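Storage Room Reorganization, Project Report
Design for Everyday Spaces, spring term
Submitted 16th February

1. What we picked

The supply room behind the Tremness student cafe. Cafe runs on paper cups and nobody on shift could find the right size fast. Goal was simple: one shelf for cups, everything facing out, no boxes on the floor. Budget 150 dollars, we spent 40 (labels, zip ties, one replacement board).

2. Before

Cups in opened cartons, three different corners. Lids on top of the fridge. People opening a new sleeve when there were already two open ones. We timed shift workers looking for a sleeve of the small brown cups, worst one took 8 minutes and that included asking someone.

3. Layout

Black metal unit against the gray wall, particleboard decks. We went with the middle shelf for cups becuase it is easy reach for short and tall people both. Top is for light stuff, bottom for syrup and anything heavy. Cups stay in their plastic sleeves and stand upright. White tall ones to the sides, brown ones in the center where your hand goes first. The brown stacks are shorter and wider so they also work as a divider, you can feel where one kind stops.
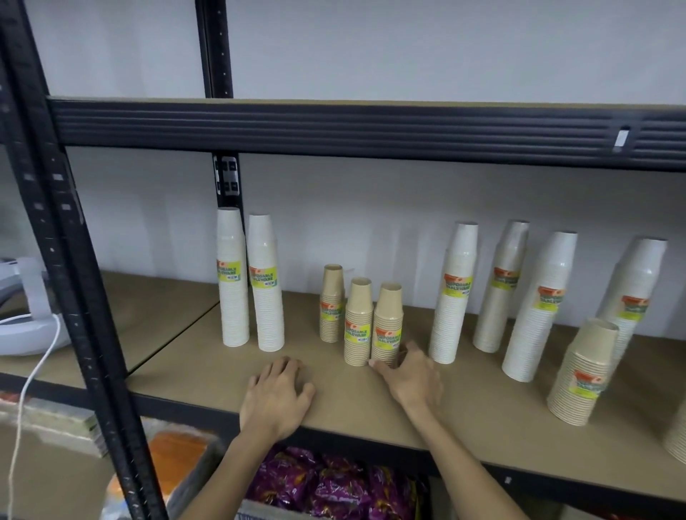
Label side goes to the front. This was argued over. Some of the group wanted our own shelf tags from Solheim only, but the sleeves already come with a yellow-green label so why cover it. We kept the tags for the lids and napkins. Tall sleeves tend to lean if you push them in at the top, so the instruction sheet now says slide from the base.

4. Testing

Ran it for 2 weeks. Same timing task as before. Most people found the brown cups right away, a few still went to the old corner out of habit. Restocking was the weak part. New deliveries from Hekari got left in the carton next to the unit twice, and one time someone put white sleeves in the brown spot.

5. What we would change

A strip of tape on the board to mark the zones. A rule for who unpacks the carton. Also measure the deck BEFORE buying the replacement, ours had to be trimmed and that ate a whole afternoon. Lids need there own report, we did not finish those. The cafe wants to try the same layout again in July when the summer order comes in.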